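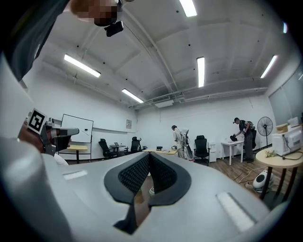
Brown flooring and a small white and green object.

Hornham Reserve: spring check of the otter holts and river hides, April
Walked by Marion Mackay, written up by Torben Hellwig

Before you read the list, a word of thanks to everyone who put up with the mud on the lower path. Marion did the whole bank in one go this year, and I have tried to keep her remarks as she gave them to me — any muddle is mine.

1. Path from the gate to the first hide
OK. Two boards have lifted near the alder stump and want screwing down again. Fine in boots, but please take it slowly with a pushchair.

2. First hide (Fleselus side)
OK. Door shuts properly at last, and the viewing slots open without a fight. Swallows were looking in at the eaves, so leave the top slot open from now until they have gone.

3. Artificial holt, upper bank
OK, checked from the path only. Fresh spraint on the flat stone and a good clear slide into the water. Nobody is to lift the lid before autumn, however tempting it is, and that includes me.

4. Artificial holt, lower bank
NEEDS WORK. The entrance pipe has silted up to half its width and there were no signs of use. Marion thinks the winter floods simply moved the shingle, and I'm inclined to agree with her. We'll ask for advice before anyone goes in with a spade.

5. Water vole rafts
PART DONE. There are 29 rafts on the list and Marion reached all but 2, which had drifted under the brambles on the Wiegand ditch. Droppings and nibbled stems on plenty of the others, a lovely thing to be able to write after the last few years. The clay on the mink rafts was smooth and will be looked at again in a fortnight.

6. Road crossing and otter ledge
NEEDS WORK. The ledge under the bridge is sound but the fencing that steers animals towards it has a gap on the north side, big enough for a badger. Temporary mesh is up. Drivers still come round that bend far too fast, I'm afraid.

7. Bat boxes, Perano wood
NOT DONE. All 71 are to be left for our licensed visitor, so please don't go up with a torch to be helpful.

8. First aid tin and throw line
OK. Plasters topped up, throw line dried out and repacked. The old tube of antiseptic has been thrown away.

Still to do: mesh replaced with proper fencing, boards on the path, the two stray rafts brought in. If you can spare a morning, leave a note in the first hide and Marion will ring you back, usually after six in the evening.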